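Small Boxes, Big Table: Bench Gallery

The Grindby electrical bench has been in its new room at Drallcombe since April, and people keep asking what we do in there. Mostly we open and close junction boxes. A gray box with a see-through lid is a humble thing, but it has beaten better people than us, usually at the stage where one small screw goes for a walk across the floor.

We own 14 of these boxes. One gets used, because it's the one everybody likes. The other 13 live on a shelf in Brostport and are spoken of kindly.
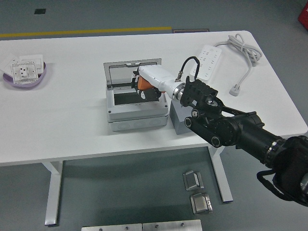

The table was a bargain and takes up most of an afternoon to move, so it stays put. It was meant to be a temporary arrangement for 3 weeks. We have since grown fond of it and have stopped measuring the room for a replacement. The power strip came over from the Girard workshop, along with some 20 cover plates and a cord that has never once agreed to lie straight. 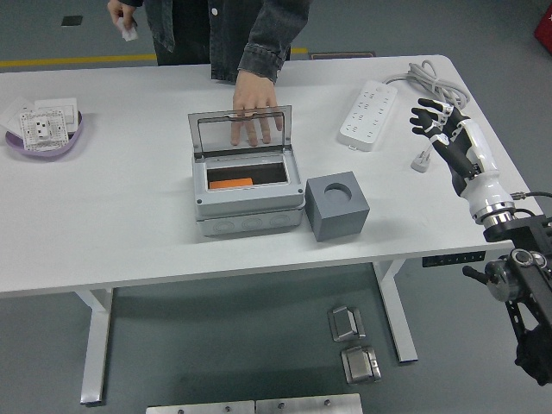

Lid up, orange part in the box, power strip in its usual corner.

More pictures go up when the next batch of sockets arrives. The bench is open until 8 in the evening. Bring your own coffee and keep it off the table.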